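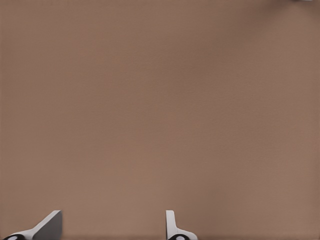
3. Gripper Setup and Wrist Camera Check

3.1 Starting condition

The Merngate cell is modeled in simulation with one arm, a two-finger gripper and a plain brown tabletop. Before each block of trials the gripper is opened and held above the table with nothing between the fingers. Both fingertips must show at the bottom of the wrist view - if one is missing, the camera mount offset has been changed and the model file is reloaded.

In the wrist view the left finger leans and shows its gray inner face, while the right finger looks almost upright. The camera mount is rotated relative to the jaw axis in our model, so the two sides are not expected to match on screen. Alignment is judged from the joint values only.

3.2 Procedure

1. Load the cell file and set the arm to the home pose.
2. Open the gripper fully and wait 2 seconds.
3. Read both finger joints and compare them with the setup sheet.
4. Close and open the gripper 3 times with no part loaded.
5. Read the joints again and save the log under the block number.

3.3 Maintenance of the model

A full run is 600 cycles. The contact settings for the finger pads were kept in a separate file (Ornuleck) so that they could be edited without touching the arm. Nisreen Bataineh kept this file and recorded each change in the group log. The version used for all results in Section 4 is dated 08/02/2024. Earlier versions used a lower pad friction and are not compared in this report.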